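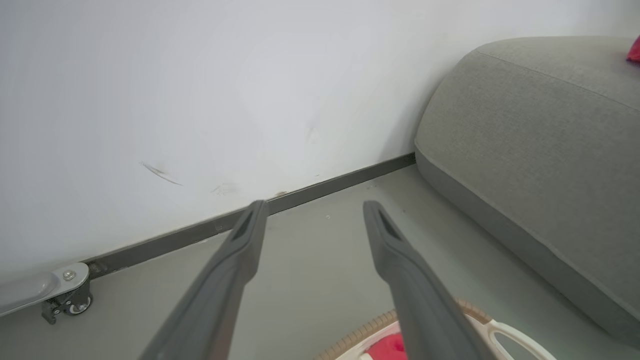

I have been meaning to write about skirting boards for months, and I do appreciate that this isn't the sort of opening that has people running to put the kettle on. But I've spent a good part of March on my hands and knees, and I've got to know the bottom foot of this house very well indeed, so bear with me.

It began with the sofa. We moved it out from the wall to look for an earring (found, thank goodness, inside a slipper upstairs) and once it was out I made the mistake of really looking at the wall low down. You know how you can live with a white wall for years and think of it as white? Ours has scuffs. There is a dark grey one that slants down to the right, a fainter smudge keeping it company, and a light scratch higher up that I have decided to blame on the delivery of the sofa itself. I'd dusted in that room every week and never once bent my head far enough to notice!

So I made a list, as I always do, and then lost the list, and then just got on with it.

For the scuffs I started as gently as I could, with a soft cloth wrung out in warm water and the tiniest drop of washing-up liquid. My advice is to try it somewhere that sits behind furniture first. I didn't do this in the flat in Pumden, years ago, and scrubbed a beautiful shiny patch into matt emulsion that I had to look at until the day we left. It caught the light every evening. If the cloth doesn't shift a mark, I go on to one of those white foam erasers, barely pressing, and stop the moment the paint starts to come away on it. After that it's filler for the scratches and a dab of paint.

The paint was a saga in itself. I had kept a tin from when the walls were first done, very proud of myself, and of course when I prised the lid off it had turned to something like cottage cheese. The people at Kalogeropoulos, the paint shop on the Trelby road, were kindness itself and mixed me a little tester pot from a flake I took in wrapped in kitchen foil. I only needed a spoonful. The rest is in a jam jar with the room and the shade written on the lid, and I do recommend the jam jar, it keeps so much better than a half-empty tin.

Then the skirting. I grew up with painted wood, great tall things with a ledge on top that held the dust, and when we first came here I thought the slim dark grey metal strip looked a bit like an office. I've come round to it entirely. It wipes clean in one go, and it has just enough of a gloss that you can tell where you've been and where you haven't. It does show light marks at the end that gets knocked most, and I've made my peace with those.

The floor I left until last, so that all the bits from the wall had somewhere to land. It's a pale grey-green, a colour I wouldn't have dared choose and now wouldn't swap, though it is very unforgiving of crumbs. Vacuum first with the narrow nozzle, right along the line where the dust gathers by the wall, and then a damp mop with hardly any water. I set the kitchen timer for 20 minutes at a time and have a cup of tea in between, partly for my knees and partly for the tea.

I've moved the sofa forward a little too, so the cushions don't rub. My sister-in-law's old trick was to slip a Cona coffee tin lid behind each back foot as a stop, but felt pads have done nicely for me. 16 of them came in the packet and I've been going round the house sticking the spares on anything with legs.

The hallway is next, and that has the coats.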